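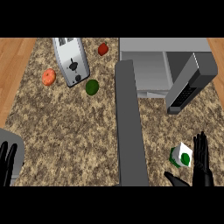 Svitlana Tkachuk

Wanted: six people who don't believe demo videos

I run the hand and controller trials at Grivo. Every few months someone sends us a clip of a black five-fingered hand doing kitchen chores in simulation, along with a number. The latest number is 70 percent on pick-and-place in a rendered kitchen. I have watched enough of those runs to doubt it, and I want people from outside the company to help me find out what it is worth.

The trial is called Ollalar. It compares four controllers on the same simulated two-handed robot, in the same kitchens, with the same items on the counter. You would be working from the robot's own view, looking down at a granite countertop with a toaster, some produce, a microwave with its door open and a small green and white carton near the right hand. Two of the controllers are learned policies. One is a scripted planner that we expect to do badly at anything with a curved surface. The last one is you, wearing tracking gloves.

I'm putting the human in because nearly every comparison I get leaves it out. If a patient person with gloves can't close those fingers on a carton without knocking it over, then the hand model or the contact settings are the problem, and the ranking of the controllers tells us very little. I suspect this is the case for at least one of our kitchens. Devendra Jaiswal, who built them, disagrees. He will be in the room, and you are welcome to argue with him.

What you would do

Drive the hands through set tasks: grasp the carton, move an apple, close the microwave door. Then score recordings from the other controllers without being told which one made them. We use a written scoring sheet. A lime that gets shoved against the toaster and then counted as "reached" is a failure on our sheet, whatever the simulator's own success flag says. If you think the sheet is unfair, write that down too. Those notes go in the report unedited.

Who we need

Adults with normal or corrected vision who can use both hands for a full session. No robotics background required, and for half the places I would prefer none. If you have worked on any of the policies under test, please don't apply. If simulated motion makes you queasy, this will be unpleasant and I'd skip it.

Time and pay

Sessions run in October at our Melnychuk building, four hours each including breaks. You are paid for the whole session even if the software falls over, and it does fall over. Travel within the city is covered.

What you won't get

A real robot. We have a Prorkard arm downstairs, but nothing from this trial will be run on it, and I will not be claiming that the results carry over to hardware.

To apply, write to me care of the Grivo front desk with a few lines on the last product test or study you took part in and what was wrong with it. Please leave out the résumé.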